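Donor Retention After a Charity Swim: Registration Data from the Hedholm Open Water Fundraiser

Final project report, Nonprofit Data Methods
6 April 2018

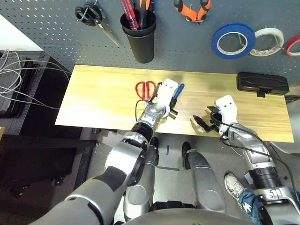
1. Background

The Hedholm swim raises money for kidney disease research and for travel grants to dialysis patients. Participants register online, set up a personal page and collect pledges from friends and family. The event has been held 6 times. Registration and pledge records for the last 2 events were made available to us as spreadsheet exports from Indulura, the registration platform used by the organizers.

The question set by the organizers was narrow: which first-time swimmers come back the following year, and does the size of their pledge total predict it?

2. Data

The first export lists 271 swimmers. Of these, 57 also appear in the second export. Matching was done on email address first and then on last name plus postal code. Swimmers who changed both between events would be missed, so the return count should be read as a lower bound.

Team names were entered as free text and needed cleaning. One team appears as "Starer", "Team Starer" and "starer swim". These were merged by hand. Pledges made in cash on the day were recorded on paper and typed in later – they carry no time stamp and were left out of the timing analysis, but kept in the totals.

3. Method

Each swimmer in the first export was coded as returning or not returning. Four predictors were tested in a logistic regression: pledge total, number of separate donors, team membership, and whether the swimmer had written their own text on the personal page or left the default. Pledge totals were log-transformed due to a long right tail. The script was run on the Furtado lab server and is included in the appendix.

4. Results

Pledge total did not predict return once the number of donors was in the model. Number of donors and team membership were both positively associated with return. The effect of writing a personal text was positive but its confidence interval included zero.

Time stamps show that most online pledges came in shortly after the page was created, with a second, smaller peak in the last days before the swim. Reminder emails were not logged by the platform, so the second peak cannot be tied to them.

5. Limitations

The return rate covers a single pair of events. Weather and date changes may have affected attendance. No information on swimmers' personal connection to kidney disease was collected, and this is likely to matter.

6. Recommendations

Make team name a drop-down field with an option to add a new team. Log reminder emails with date and recipient. Add an optional question on reason for taking part – wording to be agreed with the patient group before use.

Appendix A: cleaning rules for team names
Appendix B: regression script and output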